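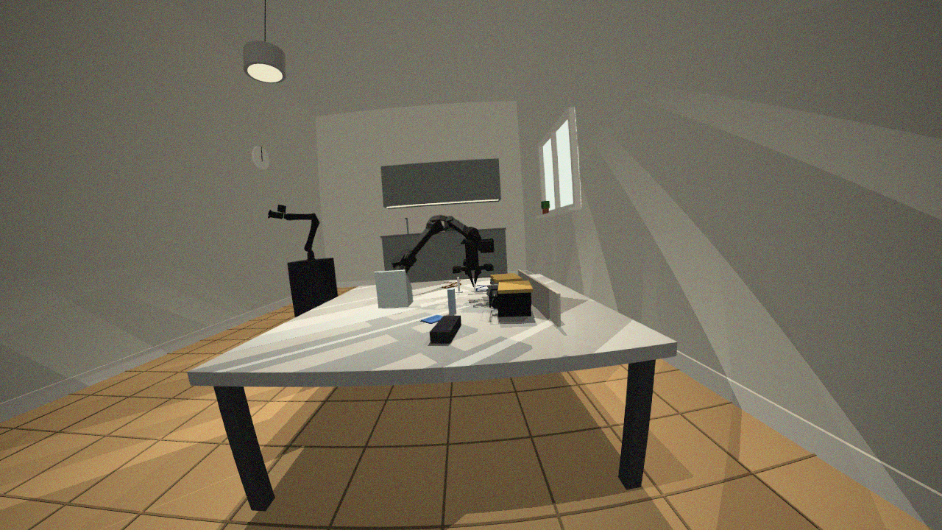 Can a robot clear and sort a kitchen table for me yet?

Partly, in a simulator or a well-lit test room, and slowly. With a handful of familiar boxes it can do a decent job, but a table after a real family supper is still beyond most arms you could afford.

I've spent the better part of February working through this for our little home-robotics page, and I thought I'd write up how to try the chore yourself in simulation (much cheaper than buying an arm and replacing your glasses!).

What you'll need: any simulator that lets you place a table, an arm with a gripper and some loose objects. I use one called Zoltetti, but the steps carry over.

Step 1. Start with boxes. Put two or three on the table with plenty of room between them, and ask only for one to be moved a hand's width to the side. It sounds dull, I know, and it's a lovely feeling when it goes right.

Step 2. Run it many times. Gunhild Østergaard, who taught me most of this, won't believe any result with fewer than 518 runs behind it. I let mine go overnight and ended up with 2,309. The arm moved the box properly in 84 percent of them.

Step 3. Add the small stuff: flat things, thin things, things lying close to a box. Expect your score to drop, and don't fiddle with the gripper settings just yet. Look first at where the fingers come down.

Step 4. Leave clear objects for last. Mine managed 8 percent on those, and I was pleased to get it.

Step 5. Change the light. Move the sun so that stripes of shadow fall over the tabletop, then repeat steps 1 through 4 and write both sets of scores side by side.

If your arm gets through step 3 more often than mine did, please write and tell me how you set it up.

Rebecca Mancuso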